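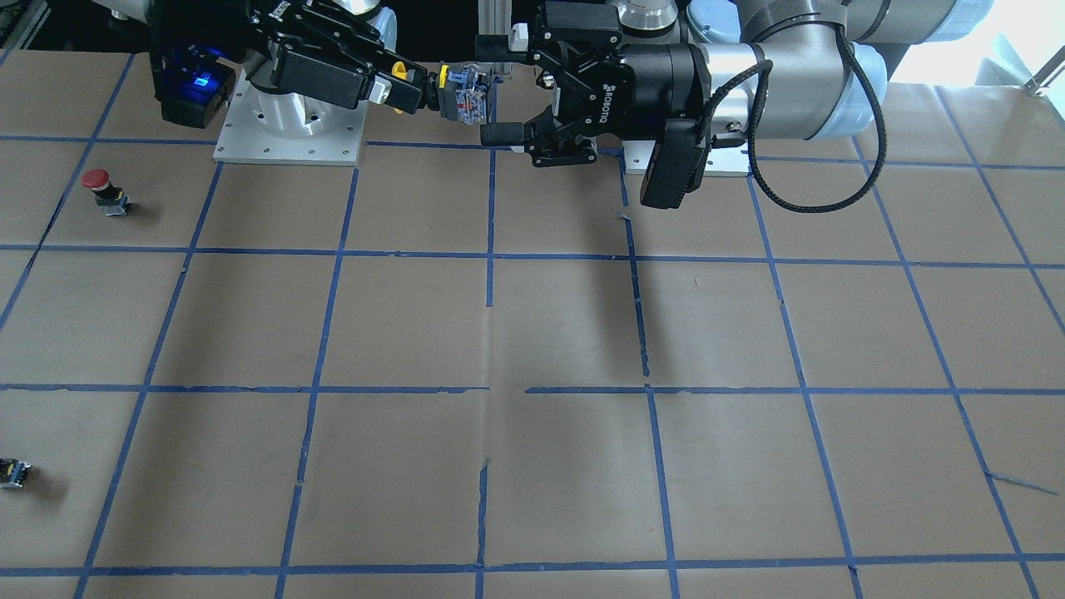 Parts supplier Roltum says it can cut the number of small electrical components that go astray on its benches, and its answer is mostly tape. Under the layout announced on 2 July 2023, each table is covered in brown paper and split into squares with blue painter's tape, and every part is meant to have a square of its own. The sort of thing at stake is small: a yellow-topped piece with grey and blue sections, apparently a pushbutton switch block, is easily lost under a sheet of paper. Roltum claims a 20 per cent drop in missing parts after 7 weeks, but it has not said how many went missing before, or who did the counting.

Rosângela Bezerra, who buys switches for the panel maker Duvent, is unconvinced. "Tape is cheap, I'll give them that," she said. "I'd like to see what it looks like after a winter of people leaning on it."

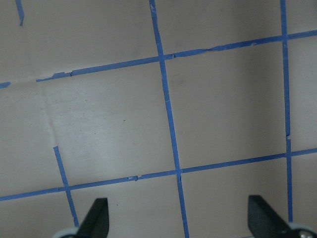 Blue tape marks out the squares, with nicks and creases in places.

Wear is a fair question. Roltum would not say how often the strips are replaced, or whether the time spent on that is included in its figures. A second site, at Cester, is due to adopt the layout in October on 10 benches. The company says full results will follow, but gave no date.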